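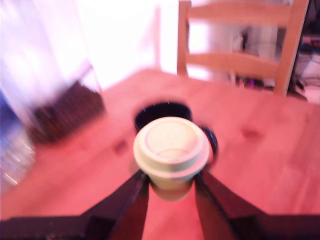 # Chapter 8: Cups, Mugs and the Table

Most cafés serve the same coffee in two kinds of container. The disposable cup has thin sides and a plastic lid, and it is thrown away after one use. The ceramic mug is heavier, has a handle, and goes back to the kitchen to be washed. A manager has to decide how many of each to keep, where to store them and who clears them from the tables.

This chapter deals with those decisions. It uses the records of a café in Stenditz, which gave up its waiter service and now asks customers to carry their own drinks. In one week of May it served 281 hot drinks. The full figures are in Table 8.2, and you will need them for the exercises.

## 8.1 The mug

A mug is made to stay in the building. Its weight keeps it steady when the table is knocked, and the handle keeps the fingers away from the hot wall. Dark glazes hide coffee stains on the outside, but they also make it harder to see whether the inside is clean.
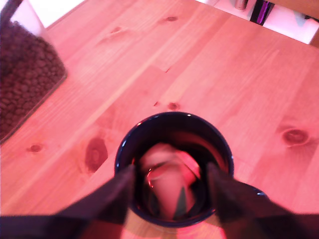 Staff should therefore look straight down into each mug under a good light before it goes back on the shelf. Run a finger round the rim to feel for chips. A chipped mug is taken out of use the same day.

Pine tables need some care as well. The wood is soft and marks easily, and a hot mug can leave a pale ring in the finish. Wipe along the grain with a damp cloth, then dry the surface.

Section 8.3 turns to the disposable cup and the fit of its lid. Before going on, read the case notes on the Westow tea room at the end of Chapter 7.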